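Damorier method

The Damorier method is a way of teaching two-armed robots to carry out household tasks by letting them practise in a great many simulated rooms, each one dressed differently from the last. It takes its name from the Damorier workshop, where Hina Dhanial and Mathis Gaillard first tried it out, and it belongs to the wider family of techniques known as domain randomisation. Those who use it often call it simply "redecorating", and the nickname has stuck well enough to turn up in the titles of one or two talks.

Background

Anyone who has trained a robot in simulation will know the old trouble. A policy (the learned rule that turns what the robot sees into what it does next) can become wonderfully good at opening one particular cupboard in one particular kitchen, and then go quite to pieces when the walls are another colour. Earlier workers dealt with this by scattering random colours over everything at every step. That does help, but Dhanial felt that it threw away something useful, as real rooms do not change their wallpaper between one second and the next, and a robot ought to be allowed to get used to the place it is in.

Her suggestion was to keep each room fixed for a whole attempt and to redecorate only between attempts. Walls, floors, doors and worktops are drawn from separate sets of surfaces, with no effort made to match them, so the results can be rather loud. The first set, put together by Fidelina Ticona, held 65 surfaces and was later tidied up and released under the name Neven.

Viewpoint and tilt

The second part of the method concerns the camera. In the Damorier set-up the view is taken from above and behind the robot's own body, so that the torso and both arms are in sight along with whatever lies ahead. The camera is also given a tilt, chosen afresh for each attempt, and walls and doorways may lean a long way over as a result. Gaillard was doubtful about this at first - he thought it would only slow the learning down - but he came round to it after the early trials and wrote most of the code that now handles it. 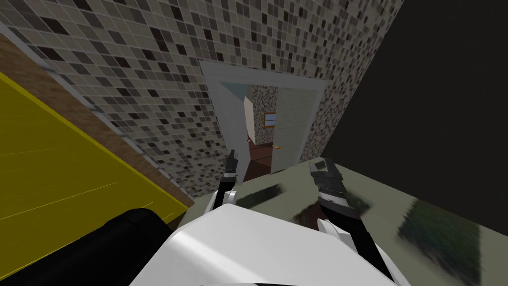

Ismail Farouk

Mosaic walls have a small place of their own in the story. A busy pattern of little squares in many shades gives a vision network a great number of edges to look at, hardly any of which matter to the task, while a plain dark wall gives it almost nothing at all. Putting the two side by side in one room proved to be a surprisingly hard test, and policies trained only on plain surfaces tended to reach for the wrong part of a doorway when they met it. Ticona added more tile patterns to Neven for this reason, and they remain the part of the set that people grumble about most.

Results

The best-known trial of the method is the Rurholm comparison, run by Hammad Ghauri over one long winter. Ghauri trained two policies on the same tasks, one with colours changing at every step and the other with rooms held still, and then tried both in 27 rooms that neither had met before. The policy trained with fixed rooms did better in all but two of them. It also needed less practice to reach a steady level, although Ghauri was careful to say that the gap narrowed when training went on for longer.

The gains were clearest in tasks needing both arms together, such as steadying a tray with one gripper while moving something with the other. For simple one-handed reaching there was little to choose between the two.

Limits and later work

The method changes how a room looks but leaves its shape alone, so a policy may still be caught out by a door that is narrower than any it has practised with. Reflections and glass are handled only in a rough-and-ready fashion. Farouk has worked on a version that alters the layout as well, and this has been tried with seven floor plans so far, with mixed results - the robots cope nicely with moved furniture and rather badly with moved doorways.

See also: domain randomisation; bimanual manipulation; Neven surface set; Rurholm comparison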